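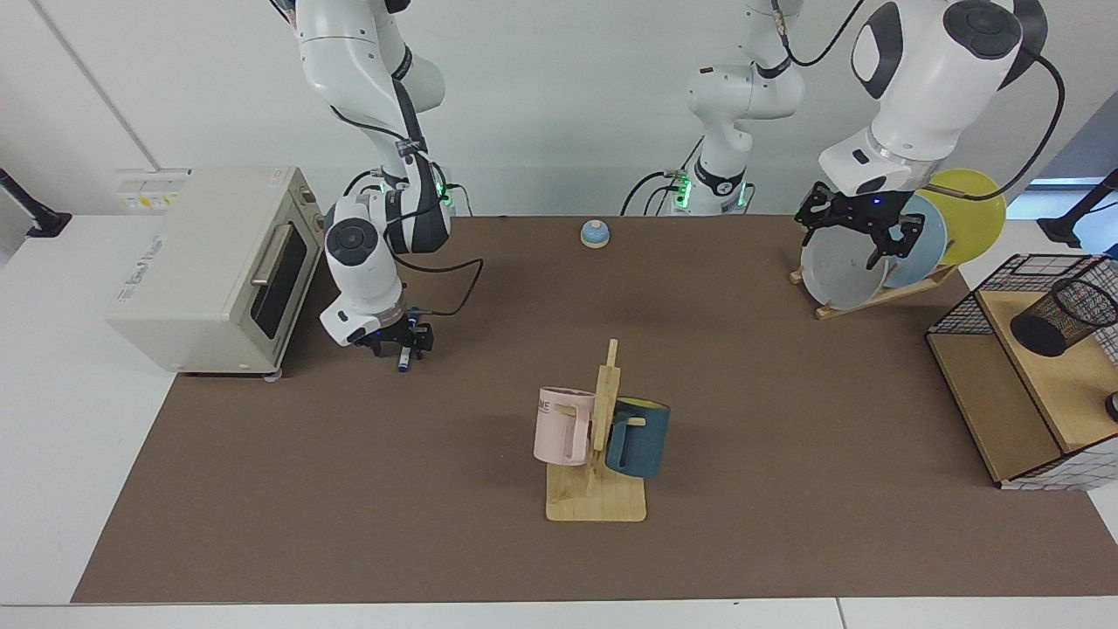 Work in the reporting period centered on the Suvdale tabletop layout, the second of the two kitchen settings funded under the Brundum grant. The item list was fixed in October and has not changed. The layout stands on a long brown mat on the white table, with the cream toaster oven on the left part of the mat and the wooden dish rack at the back right. The rack holds three round plates on edge, pale gray-white at the front, then light blue, then yellow. The call bell stays at the back center with open mat around it. Loose small items, such as the marker, have no fixed position and are logged per session.

Status as of 12/26/20

Sessions completed: 200 of 200 planned for the period.
Item sets in storage: 24, all labeled and checked against the list by Oranuch Khamphan.
Spending on tableware and small appliances: $3295, within the approved line.

Open points

Delivery of the spare racks from Trusska is late. The order was confirmed at 10 units and no partial shipment was offered. Work continues with the existing racks - no sessions have been lost so far.

The Zoubi layout (sink, drainer, cutlery tray) has not started. It needs a deeper table, and the quote is with Abundio Salinas for approval. If it is signed before the next report, setup will take two weeks. No change to the total budget is requested.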